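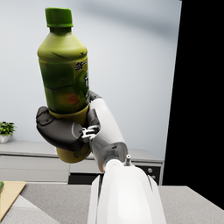
I read the obituaries every morning, before the weather and well before the news. My daughter Clodagh thinks it's morbid. I tell her it's the only part of the paper where people are mostly kind to each other, and she rolls her eyes and goes back to her phone.

But I've got a complaint, and it's been building since October, when my aunt died and I was handed the job of writing hers. Why do they all sound the same? "She enjoyed gardening and spending time with family." Well, sure. So does everybody. I enjoy spending time with family, at least until the second pot of coffee. Put that sentence in the paper and you could be talking about any woman in the county.

My aunt, Mairéad Nic Giolla, drove a bread truck for Brullent for most of her working life, and she sang the whole route. Loudly. She once quit speaking to a neighbor for 5 years over a borrowed ladder, then sat up with him every night when he was sick. None of that fits on the form. The form the funeral home gave me had a box for "hobbies and interests" that was two lines long, and a box for "memberships" that was longer (she never joined a thing in her life!).

So I wrote my own. I put in the bread truck and the singing and, after a long phone call with my cousin Lorcan Daly, the ladder. Lorcan was against the ladder. He said you don't air that kind of thing when a person can't answer back. I said she told that story herself at every wedding, and usually got up out of her chair to do it.

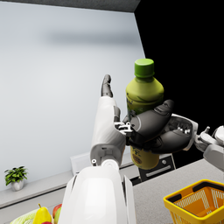 Then came the bill. Our paper charges by the line past a certain point, and I'd gone past it the way my aunt used to go past stop signs. I'm not going to print what we paid, but I will say that I cut the names of 2 great-nephews' dogs and still winced. And I think that's a big part of why these notices read the way they do. When every line costs money, families pay for the dates and the survivors and the service time, and whatever made the person a person gets squeezed into "enjoyed gardening."

I know papers are hurting. I do. I used to get ours delivered and now I'm lucky if it lands in the same town. But I'd bet plenty of folks my age keep the subscription going for that page alone, and it seems like a funny thing to be stingy with.

My other gripe is smaller. Can we please just say "died"? I've read "passed away" and "went home" and "entered into rest," and once "departed on her final cruise," and I had to read that one twice to be sure it wasn't a travel item. If those words comfort you, use them, I won't come to your house. My aunt would have wanted "died." She was 72 and she didn't care for fuss.

A woman named Citlali Carrillo stopped me at the Lellitz market the week after it ran. I'd never met her. She said my aunt used to hand her the broken rolls off the truck when she was a little girl, and she hadn't known who the bread lady was until she saw it in the paper, singing and all. We stood there by the onions for a good while, both of us a mess.

Lorcan has since asked for a copy, ladder included. I've started on my own, too. It's already over the line limit and I haven't gotten to high school.

Recent columns
Who Gets the Good Casserole Dish?
Gandton's Old Cemetery Needs a Better Gate
What I Learned Cleaning Out Mac Carthaigh Hall
Conall Lenihan: In Defense of the Long Eulogy
The Church Cookbook, 2000 Edition, Revisited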